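Ashby Residential Services Certificate
Unit 3: Upholstered Furniture in the Living Area
Course handout, revised 3rd May

Purpose of the unit

Students completing this unit will be able to inspect, clean and report on upholstered seating in furnished apartments. The unit covers sofas, loveseats and armchairs with fabric covers. Leather and vinyl are treated separately in Unit 4.

Before the session, students should read the Pitelik care sheet and bring the inspection form issued in Unit 2.

Inspection

Inspection comes before any cleaning. Begin at the back cushions and work down to the seat, then the armrests, and finally the base. Record marks, loose seams, flattened areas and pet hair on the form. Creases are recorded only where they remain after the cushion has been smoothed by hand.

The care tag is usually found under a seat cushion or on the underside of the frame. Where the tag is missing, the piece is treated as dry-clean only and the supervisor is informed. Students must not guess the fiber content from touch. Many microfiber covers feel like suede, and the two do not tolerate the same products.

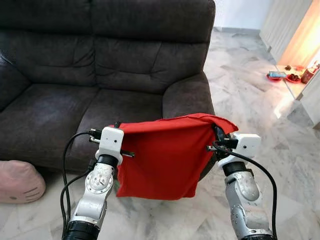

Figure 1. Dark fabric loveseat with two back cushions and two seat cushions. Note the creases in the upholstery and the deep folds across the right back cushion.

Dark covers call for particular attention. Lint and dust show readily on charcoal and brown fabrics, while damp patches can be hard to see until they dry and leave a ring. A side lamp placed low beside the armrest is useful during inspection.

Cleaning procedure

Vacuum the whole piece with the soft brush attachment before using any cloth. Lift the seat cushions if they are detachable – some are sewn to the base – and clear the gap along the back with the crevice tool.

For water-safe covers, dilute Stomia fabric cleaner in the training room at 30 ml to the bottle of water provided. Test it on a hidden area and wait up to 100 seconds before checking for color transfer. Wipe each panel from seam to seam with a folded cloth, turning the cloth when a side becomes soiled. Gundia brushes are reserved for raising the nap after the fabric has dried.

Rounded armrests are wiped from the top down toward the floor. Hand contact makes them the most heavily soiled part of most seating, and a second pass is normally required.

Assignment

Complete 2 inspection forms for different pieces of seating and submit them at the next session. Practical assessment for this unit takes place in August.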